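**Shelf sag and mixed loads on a white wall unit**

**kenier_2**
Refitting a white shelving unit over a desk. Top shelf carries bulk but little weight: two big plush cookie cushions, one at each end, with a wire dish rack and a small clear box between them. Books are on the middle shelf at the far left. I want to know whether to move them against the divider before I load more. 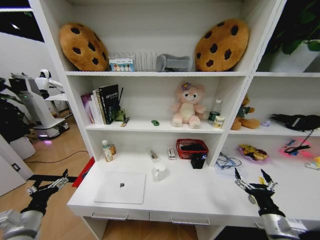 The desk surface takes whatever doesn't fit above, a bottle, a mug, a red basket and a coil's worth of blue cable that needs a home. Unit is a Zirmont, 100 cm wide, bought used. No manual.

**witell**
Leave the books where they are. Load next to an upright goes into the upright. Mid-span is where you get deflection, and a teddy bear in mid-span is fine.

**kyei500**
Disagree in part. The divider is also an upright, so either side of it works equally well. I'd fix the cables first. A tangle by the divider catches on everything you pull forward.

**witell**
Equal only if the divider is fixed to the shelf. On some Zirmont units it just slots in. Check before you shift anything heavy.

**kenier_2**
Checked. Two screws from underneath, both tight.

**kyei500**
Then it will hold. I would still take the dish rack down and stand the books in it. The tines keep them upright.

**witell**
Tines are spaced for plates. Thin paperbacks will lean — use a bookend.

**kenier_2**
Books stay put for now. Ordering cable clips tonight, pack of 100.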